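3.2 Sampling of households and diary completion

Households were drawn from the customer register of Koubek, a regional supplier of bed linen and mattresses, and from a postal list for the town of Zermont. Letters went out in March to 2,931 addresses. After removing returned mail, duplicate entries and households that asked to be left out, 1,726 remained in the study. Each received a paper diary, a prepaid envelope and a one-page guide to filling in the entries.

The diary asked for the date and time of every change of sheets, pillowcases and duvet covers over a period of 8 weeks. It also asked who in the household made the change, what wash temperature was used and whether the items were dried indoors. Respondents who shared a bed were told to keep one diary for the bed, and the person who usually made it was asked to hold the pen. Children's beds were recorded on a separate sheet and are not treated in this section.
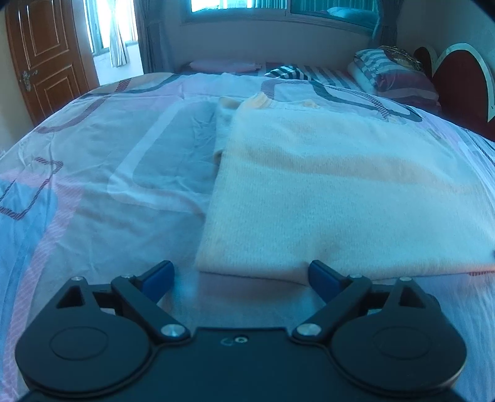
Diaries were coded by two readers working apart from each other. Where the readers disagreed on an entry, the household was telephoned if it had given a number; otherwise the entry was marked as missing. Most disagreements were over partial changes, such as a fresh pillowcase on an otherwise unchanged bed. We settled on counting a change only when the bottom sheet was replaced. This is stricter than the rule used in the earlier Curkell survey, and our intervals should be expected to come out longer for that reason alone.

Figure 4. Bed surface.

3.3 Limits of the diary method

A diary can alter the habit it records. In the Zermont group, 49 respondents wrote in the margins that they had changed the bed sooner than they otherwise would have, and others may have done so without saying it. We kept these diaries in the main analysis but ran the interval estimates a second time with them left out.

Entries were also uneven across the week. Many households filled in several days at one sitting, often on a Wednesday or at the weekend, and the times given in such entries are likely to be guesses. Only the day of each change is used in what follows - the hour is dropped. Wash temperatures were taken as written, with no check against the machine.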